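How to get set-in stains out of dark cotton clothes

Dark cotton hides a stain until it dries, and by then it has often been through a hot wash and been pressed into a drawer for a month. Most of these marks can still be shifted. The method below works on jumpers, windcheaters, T-shirts and trackie daks in black, navy or charcoal.

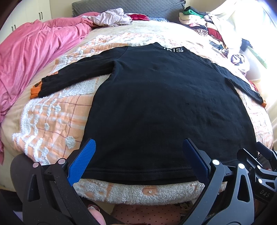

Check the care label before you start. If it says dry clean only, or there is wool or silk in the blend, stop and take it to a dry cleaner. Everything else can be treated in the laundry trough.

What you need

Plain dishwashing liquid
Bicarb soda
White vinegar
A soft toothbrush
An old white towel or face washer
A bucket
An enzyme soaker marked safe for colours

Do not use chlorine bleach on dark fabric. It will take the dye out and leave an orange or pink patch that can't be fixed.

Test for colour run

Turn the garment inside out and find a seam allowance. Wet a corner of the white towel with whatever you plan to use, press it on the seam and hold for 2 minutes. If colour comes off on the towel, use cold water and dishwashing liquid only, and don't soak. Where the cuffs, collar or lining are a different colour from the body, test each one separately. Red and orange trims are the usual offenders.

Grease and cooking oil

These show as a darker patch that doesn't dry out. Lay the garment flat with the towel inside, under the stain. Cover the patch with bicarb and leave it for an hour. Brush off the powder, then work in a few drops of dishwashing liquid with the toothbrush, going in circles from the outside in. Leave it for 17 minutes if you are fussy, or until you have finished the dishes if you aren't. Rinse from the back with water as warm as the label allows. Repeat if needed before washing.

Deodorant and white marks

Fresh marks come off with a dry face washer. For the stiff, greyish build-up under the arms, mix one part white vinegar with two parts water, sponge it on and leave for half an hour. Rinse well. Old build-up can take three or four goes.

Food, grass and blood

Use cold water first. Hot water sets protein stains. Soak in the enzyme product at the strength on the packet, with the garment fully under and moved about now and then. An upturned dinner plate keeps it from floating.

Washing and drying

Wash inside out on a cold or 30 degree cycle with similar colours. Skip the fabric softener, which leaves a film on fleecy cotton and holds grease in. Keep it out of the dryer until you have looked at the patch in daylight. If it's still there, treat it again while the fabric is damp.

Dry in the shade. Full sun fades black cotton faster than washing does. Peg jumpers by the hem, or lay them over two lines so the shoulders don't stretch.

Printed lettering

Don't scrub over a print, and iron it from the inside only. If the stain is on the print itself, dab with dishwashing liquid and cold water and accept a slower result.

Last updated June 2019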